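Supper Club Kitchen Checklist, September
Walked by Hanna Szulc, comments hers. Kitchen at Momura, before the first guests.

Overall: pass, with grumbling.

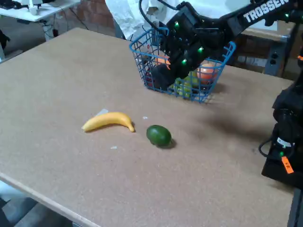
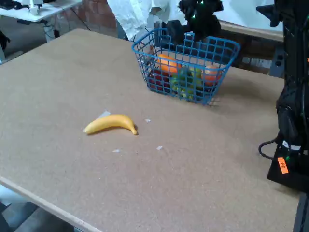
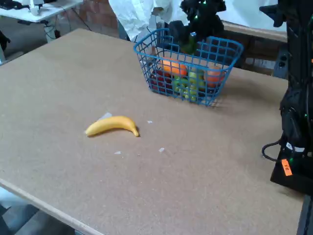

1. Fridge temperature
OK. Thermometer is back on the middle shelf after a summer in the cutlery drawer, where it gave very steady readings.

2. Raw meat stored below everything else
OK. Lamb for the moussaka on the bottom, in a tray with sides. Wael moved the yogurt up without being asked – noted with thanks.

3. Leftovers labeled and dated
FAIL. One tub says "sauce." Another says "other sauce." Both thrown out.

4. Fryer oil and lid
OK, but the lid lives too far from the fryer. You want it within arm's reach, and my arms are normal. Eggplant gets fried in batches of 300 grams, no heaping.

5. Fire blanket and extinguisher
Blanket OK. Extinguisher was behind the flour again. Tadeusz to hang it on the hook he bought for it last spring.

6. Knives
Two dull, one alarming. Remigiusz has taken all three for sharpening.

7. Hand sink
Soap yes, towels no. A sleeve is not a towel. 500 paper towels ordered from Clukent.

8. Allergen sheet
Missing celery and milk. Béchamel is mostly milk. Weronika is rewriting it tonight.

Recheck items 3, 5, 7 and 8 at 4 p.m. Bring a pen that works.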